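The Great Cable Sort-Out

Hello again! June's gallery is a short one, and it's all about tidying. If you read my last post you'll know the spare leads at Brarklow had got completely out of hand (I've owned up to one drawer, but there were three). So on Tuesday, Yuzuki Katayama and I put the kettle on and set about bundling the lot.

My one rule was that every lead gets folded into loops and tied round the middle before it goes anywhere near a bin. Yuzuki prefers a round coil, and we've agreed to differ. Masaru Takeda popped in at half past four to ask whether we'd found his Zornon charger. We hadn't, sorry Masaru!

I do love a bit of bare wood after a clear-out, and the stripy grain on these tops is lovely in all its creams and honeys. Next month it's the paint shelf, which I'm already dreading a little.
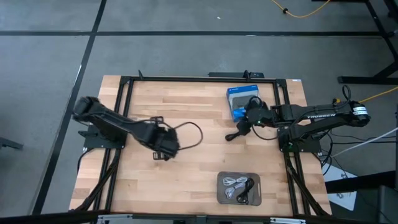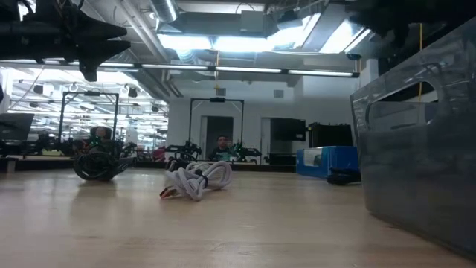 Second picture: white braided lead with its black tie, black coil to the left, big grey bin on the right.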